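Galería: la mesa de doblado de Kilstead

En agosto cambiamos la distribución de la sala donde se dobla y se clasifica la ropa pequeña. La mesa grande pasó al almacén y en su lugar quedó una más baja, de esquinas redondeadas, con la superficie despejada. Esta página reúne las notas de esos días.

El trabajo es sencillo: prendas de tela blanda, de una en una, estiradas sobre el tablero antes de doblarlas. Cada lote trae 30 piezas y se termina antes de abrir el siguiente. Lo que llega con el género vuelto se aparta y se deja para el final.

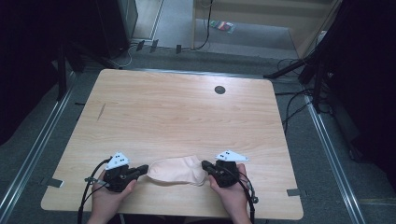
El estirado es la parte que más tiempo lleva. Si la tela queda arrugada en el centro, el doblez sale torcido y hay que empezar otra vez. Las prendas de punto fino piden poca tensión — basta con que los dos extremos queden a la misma altura. Las más gruesas se alisan primero con la palma y luego se doblan en dos.

La mesa

El tablero es de madera clara, con un tono entre rosado y beige. Tiene un pasacables redondo de color negro y un arañazo fino en diagonal, que no molesta para trabajar. Lleva cinta gris en los bordes para que no se desplace sobre la moqueta.

Los lotes

De la serie Drultus salieron 154 piezas, casi todas calcetines cortos. La serie Kekana fue más breve, con 17 paños de limpieza que se doblaron en cuatro. Siete de ellos volvieron al lavado por manchas.

Cambios pendientes

Falta decidir dónde van las cajas de salida. De momento se quedan en el pasillo hasta las seis de la tarde, hora en que se llevan al almacén de Wuneck. Las etiquetas nuevas llegarán con el próximo pedido — hasta entonces se siguen usando las antiguas, escritas a mano.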